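Search this site
Type and press enter
3 min read

The Orange Teapot and Its Table

Text and selection by Ermelinda Ramalho

I collect pages about small teapots. I do not collect the teapots themselves, or only very few, because my apartment has one cupboard and it is already full of plates from my mother. So I made this gallery, where a pot can stay as long as it wants and does not need dusting.

In June I put up the pots with tall handles, and many readers wrote to me that they prefer the low and round ones. I prefer them too. A round pot is easy to like. It has a belly, a short spout and a knob, and a child could draw it from memory. This page is for one of that kind, in the orange-brown color that I always connect with roof tiles and flower pots in the sun.

I should say a word about color. On my old screen every clay color becomes pink, and on my telephone it becomes brown. My neighbor Deák looked at the page on his computer and said "carrot." Please be patient with what your own screen does. 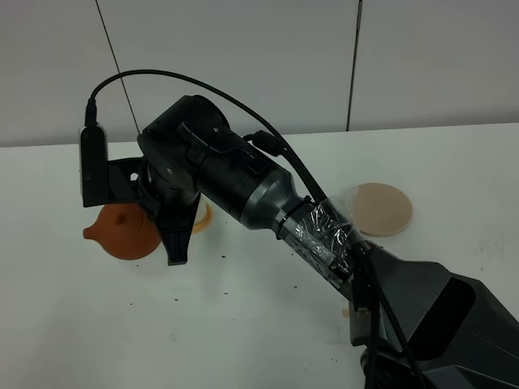 The round teapot on a white tabletop, with its short spout to the left. There is a pale cream rim behind it, and a flat beige disc lies on the table.

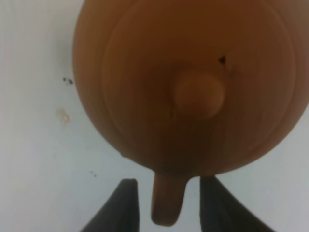
The same pot from straight above. The lid has a thin raised ring and a small round knob, and close to the knob there is a dark spot.

When I was young, we had a pot of this family at home. It came from a shop in Sorkcombe, where my aunt worked for 28 years, and she sent it to us inside a winter boot so it would not break. The boot was very useful to my brother also, but he had to wait a whole year for the second one, which she had forgotten in her hall. We made lemon verbena in the pot in the evening. Real tea was for visitors and it had a metal pot, which I found ugly and still find ugly.

Many people ask me how to clean unglazed clay. I am not an expert, I can only say what we did. We used warm water and a soft brush, never soap, and then the lid was left off for the night. My mother put the lid upside down on a folded towel. If she found it closed in the morning, there was a discussion.

Another question that comes often is about marks. A reader from the Parken side of town sold a pot very cheaply because of one little chip, and later she was sorry. For me a mark is not a reason to sell. I like to know where to look when I want to recognize my own pot between other pots. Of course, if a crack goes through the wall, you should not pour hot water in it. Then it can hold pencils, or dried flowers.

For size I can give only the advice of my kitchen. A pot for two cups is enough for one person who reads, and a pot for six cups is too much for almost everybody, because the last cups are cold and bitter. I know that in big families it is different.

The next page will have milk jugs. I have 69 pictures waiting and I must choose, which I do slowly, in the evening, with a list on paper. If you have a jug with a good handle, you can still write to me. Please tell me where it comes from if you know it, and if the lid or the saucer is lost, tell me this too. The old page with the Nastico sugar bowls has moved to the second part of the gallery, after the cups.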